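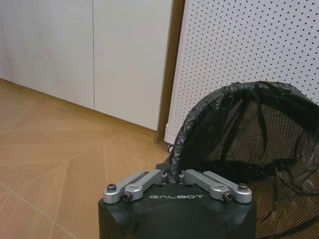

How often do I need to change the bag in a mesh bin? Every 4 days in a room people sit in, and the same evening if anything with food on it went in. I learned the second part the hard way with a peach pit over a long weekend.

Section 3. Bags, bins and the rest of the room

I'm Hooman Sharifi, and I look after the room at Durno that most of you will be using. I wrote this part of the guide after being asked the same things over and over (I don't mind, keep asking!), so what you get is my own way of doing it. Last changed 22/07/2022.

Putting in a new bag

1. Tie up the old bag while it's still sitting in the bin. Push the air out first with the flat of your hand, from the sides, never straight down on top.

2. Lift it out slowly. Mesh likes to grab thin plastic, and if you feel it catch, stop and tip the bin toward you instead of pulling harder.

3. Turn the bin over above an old newspaper and give the bottom a couple of good taps. Pencil shavings and staples collect down there and you'll want them gone.

4. Wipe the mesh with a damp cloth, inside and out, and let it dry. A wet bin makes the new bag stick to the sides and then it never sits right.

5. Open the new bag all the way before it goes anywhere near the bin. I shake mine out like a pillowcase, and yes, it's loud.

6. Drop it in, press the bottom down into the corners, and fold the top over the rim. Then roll the extra plastic up on itself so it makes a sort of thick collar. It won't be pretty – wrinkles are fine, they help it grip.

7. Put your fist in the bag and push down gently. If the collar slides, unroll it and start again with more plastic on the outside.

Note: The black bags come on a Doto roll of 100, and the spares are in the closet outside room 503. Please take the open roll before you start a fresh one. In December I found three open at once and all of them had come unwound into one enormous knot.

Caution: No glass, no batteries, no blades in the bagged bin. Glass and batteries go in the Hoshino tub by the elevator. If you've got blades, bring them to me and I'll deal with them.

Setting up the corner again

Once the bin's done I do the rest of the room, and I start with whatever hangs or stands, and leave the floor until last so I'm not sweeping twice.

8. Gather the curtain by hand, working from the outside edge in, and let the folds fall where they want. Don't yank it along from the bottom.

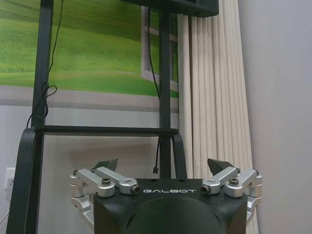 9. Run a dry cloth down the folds before you let go of them. Cream fabric shows every gray fingerprint, so wash your hands after the bin job, and I mean with soap.

10. Dust metal stands from the top down, then check the feet for fluff. If one wobbles, leave me a message and don't try to fix it with folded cardboard (I've pulled out so much folded cardboard).

11. Printed walls get a soft dry duster and nothing else. I tried a spray on a printed wall at my old job and it left a pale streak I had to look at for years. Plain painted walls can take a damp sponge if you go easy.

Caution: Keep the Dristance cleaner away from anything printed. It's great on the bin and on the floor, but it'll lift ink.

12. Sweep toward the door, pick up the pile, and empty the dustpan into the old bag if you haven't taken it down yet. If you have, use the new one, it'll survive.

13. Put the bin back where you found it, a hand's width off the wall so the collar doesn't rub and come loose.

If the bag keeps slipping

You've probably got the small size. Check the label on the roll – the ones for the desk bins look the same until you try to fold them over. If it's the right size and still slipping, tie a little knot in the spare plastic on one side and tuck it under the collar. Leave the mesh alone, please, no tape and no binder clips.

The old bag goes down by 11 on pickup mornings. Miss that and it has to wait in the closet with the mops, so put it inside a second bag first.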